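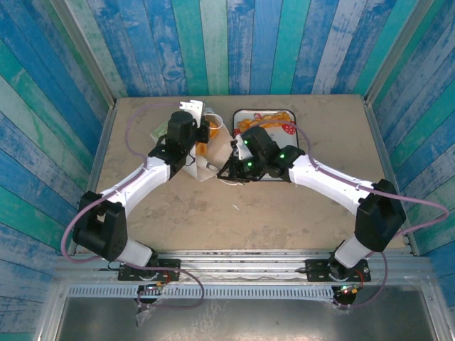 Two-arm cell, snack bag and tray task.

Demo collection FAQ
Skarnov project, bench team and visiting operators
Last edited Aug 4, 2020

Short answers. If yours isn't in here, put it in the Prantl channel and it'll get added when someone has a minute.

What are we collecting?
Demonstrations. A person drives both arms through a task, the cell records joint positions, gripper commands and video, and the learner trains on the result. One run start to finish = one episode.

How many episodes do you need?
140 per task for a first training pass. The whole set is meant to reach 3000 by the time we hand over to Jurkcombe. Don't rush to hit the number. Sloppy ones get pulled and then you're doing them twice.

What is the snack task exactly?
Paper bag in the middle of the board, tray behind and to the right. One arm steadies the bag, the other works on the contents. Orange pieces end up in the tray. Start and end poses are on the task card, read the card first, it changes.

Why snacks? Why not blocks?
We did blocks in April. Learner got good at blocks. Bags fold, crumple, slide around, and no two look the same after you've touched them. That's the stuff we're short on.

Does the bag have to be fresh each time?
No. Crumpled is fine, crumpled is good. Swap it when it tears so far the gripper has nothing to hold. Keep a mix, some nearly flat, some standing up, opening facing different ways.

Where do I put the bag at the start?
Anywhere in the middle third of the board, and move it between episodes. First batch from Fernia had the bag in the same spot for 87 episodes in a row and the policy just learned the spot. Had to toss most of it.

Can other things be in the tray already?
Yes, and please do. Orange pieces left over from the last run, one of the small props from the bin, whatever the card allows. Tray always empty at the start = a learner that gets confused by a full one.

How long should an episode be?
Under 30 seconds for the snack task. If you're well past that you're probably stuck, so stop and mark it.

I fumbled the grasp. Delete it?
Depends. Missed, backed off, tried again and got it: KEEP. Tag it "recovery". Those are worth more than the clean ones. Dropped it off the board, or had to reach in by hand: mark it failed and move on. Don't delete anything yourself, failed runs go in thier own folder and we do use some.

Can I reach into the cell while it's recording?
No. Pause, arms parked, then reach. A hand in the video ruins the episode, plus the arms can pinch you.

The grippers keep bumping each other.
Happens a lot with this one, both arms want the same few inches over the bag. Bring one in first, let it settle, then the other. Light contact ok, keep the episode. Hard knock: stop, rehome both arms, check the wrist brackets before you go again.

Cable caught on something, now what?
Pause. Park the arm. Free the loop by hand and check it has slack all the way up to the gripper. Needs enough slack for a full reach, so don't tie it down tighter. If it snagged mid-run, mark that episode failed even if the task got finished.

Should I clean the board between runs?
Crumbs off every ten episodes or so. Scuffs and stains stay, don't scrub, don't cover the surface. Same for the painted planks on the walls. If the background changes halfway through a batch, write it in the notes.

What goes in the notes field?
Operator initials, bag condition, anything odd. "Bag tore at 12 sec" is great. "ok" is not great.

Do I need to be fast?
Smooth first. Long pauses are worse than slow motion, the learner copies the pauses too and then just sits there over the bag. Know your next move before you hit record.

Who checks the episodes?
Whoever isn't driving that shift. Watch at double speed, tag, and reject anything with a hand in it or a frozen video. Don't review your own.

Can I take a copy of the data home?
No. Everything stays on the bench drive untill the Jurkcombe handover. Ask first if you need a clip for a talk.

Can I eat the snacks?
Not out of the cell. Unopened bags on the shelf are spares, leave a few please.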